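Entretien du linge dans les logements partagés : procédure à suivre

Fiche pratique du service Vie en résidence – Résidence Brimovard
Mise à jour : 3 novembre 2024

La présente fiche s'adresse aux résidents et aux agents d'étage. Elle décrit les opérations à effectuer avant, pendant et après le lavage du linge courant. Le linge professionnel et les articles rembourrés relèvent d'une procédure distincte, disponible à l'accueil.

1. Trier le linge

Séparez le blanc, les couleurs claires et les couleurs foncées. Les textiles neufs de teinte soutenue sont lavés seuls lors des premiers cycles. Videz les poches, fermez les glissières et retournez les vêtements imprimés. Les pièces délicates se placent dans un filet fermé.

2. Lire l'étiquette d'entretien

Le chiffre porté dans le cuvier indique la température maximale admise. Une barre sous le cuvier impose une action mécanique réduite, deux barres une action très réduite. En l'absence d'étiquette, retenez un programme à froid. Les cycles à 90 degrés sont réservés au coton blanc résistant.

3. Traiter les taches

Intervenez dès que possible, à l'eau froide pour le sang, l'œuf et le lait. Tamponnez la tache de l'extérieur vers le centre, sans frotter. Un essai préalable sur une couture intérieure est demandé pour tout détachant, y compris le savon Rozīte fourni par la résidence.

4. Doser la lessive

Le dosage dépend de la dureté de l'eau et du degré de salissure. La quantité inscrite sur l'emballage constitue un maximum pour le linge peu sale. L'assouplissant est proscrit sur les serviettes et les textiles techniques.

5. Charger le tambour

Introduisez les pièces une à une, dépliées, en alternant grandes et petites. Une main doit pouvoir passer à plat entre le linge et le haut du tambour – cette règle vaut pour tous les programmes coton. Vérifiez qu'aucun tissu n'est pris dans le joint avant de fermer la porte.
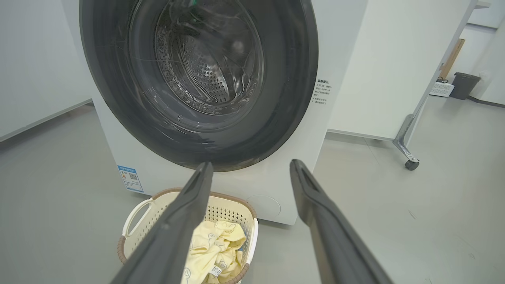
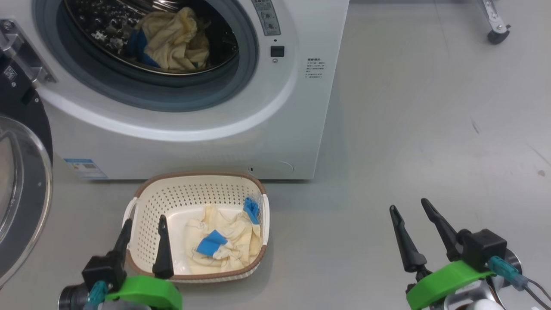 6. Sécher et ranger

Retirez le linge dès la fin du cycle et secouez chaque pièce avant de l'étendre. Les lainages sèchent à plat, à l'écart des radiateurs. L'étendage dans les chambres est toléré à condition que la fenêtre soit entrouverte. Essuyez ensuite le joint et laissez la porte de l'appareil entrebâillée.

Le linge oublié est conservé à l'accueil jusqu'à la fin du mois de mars, puis remis à une association. Toute anomalie est à signaler à Mme Ylva Berge, responsable de l'intendance, ou, en son absence, à M. Haris Kadrić.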